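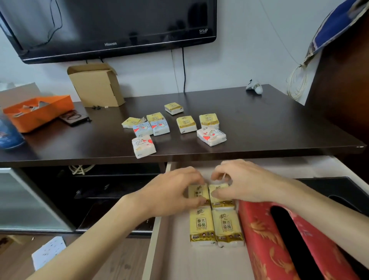

Pocket tissues, a cardboard box and a tray of small items on a desk below the television.

Search this site Enter keywords Search

Small Comforts Collection: packing arrangements for the winter parcels

November 3, 2021

The Nyberg Residents' Association thanks all households which have contributed to the Small Comforts Collection since it opened in September. The collection provides parcels of everyday personal items to people staying at the Breledstead hostel and at the two short-stay houses in Cilow. To date, 173 parcels have been delivered, and the Association intends to continue the work until the end of winter.

Pocket tissues remain the item most often requested. They are light, they keep well and they fit easily into a coat pocket or the side of a bag. Residents are welcome to give any make or design. Plain yellow packs and white packs with hearts or cartoon characters are equally suitable, and the hostel has told us that the patterned ones are popular with families.

Members who have agreed to pack parcels at home are asked to observe the following arrangements.

Packing should be done on a clean, dry desk or table. Tissues should be laid out singly before they are placed in the box, so that any torn or opened pack can be found and set aside. Opened packs cannot be accepted, however few tissues have been taken from them.

Each parcel should contain 3 packs of tissues, together with a comb, a toothbrush and a bar of soap where these are available. Smaller items are best kept together in a shallow tray until they are needed. Personal belongings such as telephones and earphones should be moved well away from the packing area before boxes are closed – two sets of keys were returned to their owners last month.

Ordinary cardboard boxes may be used, provided that the base is sound and the flaps are complete. Boxes should be left open until the contents have been checked against the packing slip. Tissues should go in last, on top of the heavier items, as packs placed at the bottom are easily crushed. Please do not write on the outside of the box. Labels are supplied with the packing slips and should be fixed to the top only.

Completed boxes may be brought to the Vukton Room on any morning when the building is open. Households unable to deliver their own boxes may ask for them to be collected, and 19 households have already made use of this service. Requests should be left at the front desk with a telephone number and a note of how many boxes are ready.

The Association has set aside storage for 3000 packs of tissues, and there is ample space at present. Toothbrushes are in shorter supply and would be especially welcome. Medicines, food and scented products cannot be accepted.

Further packing slips and labels are available from the front desk on request.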